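About Us

Hi! I'm Vasylyna, and I write a lot of the words on this site (and a fair bit of the planner, which I'm much better at). Rodow is a small software company. We make the part of a robot cell you can't touch: the control code, the camera side, the task planner, and a pile of tools for finding out why a robot did what it did at 4 p.m. when it was fine at lunch.

How we got going

Tùng Hầu and I used to share a desk at a place that built packing lines. He did motion control, I did scheduling, and we spent most of our coffee breaks complaining that our two halves never talked to each other. My planner would happily say "pick up the part" and his controller would say "sure, where from, and how hard?" So one June we quit and started writing the thing in the middle. We called it Ceken. Tùng wanted to name the company Hầu and I voted no, which made it a tie, and we went with Rodow.

The first version of Ceken had 271 lines in its task file format and did one job, moving plastic caps between trays. I still have it on my laptop and I will not be showing it to anyone.

What we work on now

Mostly computers, as in the insides of them. Desktop towers are a great test for robot software because everything is small and fussy and there's always a cable where you'd like to put a finger. Processors and memory modules have to come out of a holder, get turned the right way, and go into a socket or slot that forgives very little.

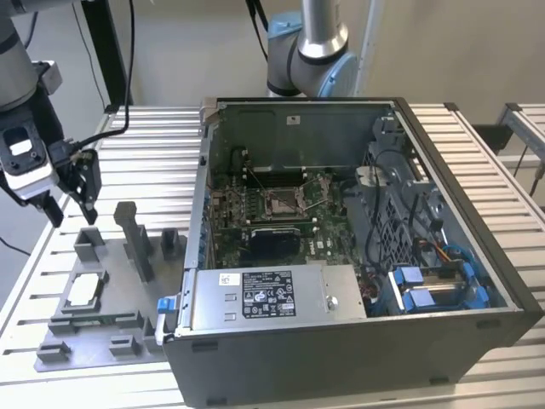

Our planner breaks a job like that into short steps, and each step carries its own idea of what "done" means. A memory module isn't seated just because the arm got to the right height. Ceken looks at the force readings, looks at the camera, and if the two disagree it backs off and asks for another look before it tries again. That one rule took us most of a winter! The early version backed off from everything, including thin air, and Tùng had a chart of it on the wall for ages.

The perception piece is called Suvon. It finds the case, finds the board inside it, and works out where the socket and the slots are in the robot's own coordinates. We train it on dull metal and shiny metal and labels at odd angles, and our regression set is up to 2,302 saved views. The last release got 1,995 of them right on the first pass, and the rest are my reading list.

Fixtures matter just as much to us. If a part always starts out in a known holder, the planner has one less thing to guess at, so Ceken keeps a model of the plate right next to the model of the robot. Change the plate, change the model, run the checks, go get a snack.

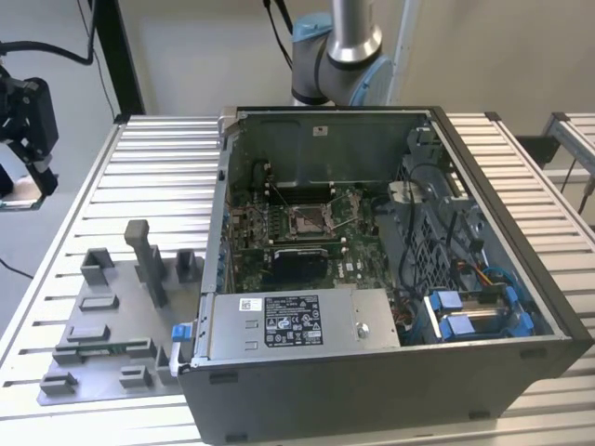
A desktop tower on the bench, with the parts plate to its left.

Working with us

You bring the arms and we bring the software. We usually start with a recorded run of your task, replay it 200 times in simulation with the part positions nudged, and send you the log with our notes in the margins. The notes are pretty blunt, sorry in advance. If it looks doable we come out and set things up with your own people at the keyboard, so they know where everything lives once we've gone home.

We're happy to talk to schools too. Tùng loves explaining trajectory limits to students and will draw on any surface you let him near.

If you've got a robot that keeps missing its slot, use the contact form and tell us what it's doing. Logs are welcome, even the ugly ones.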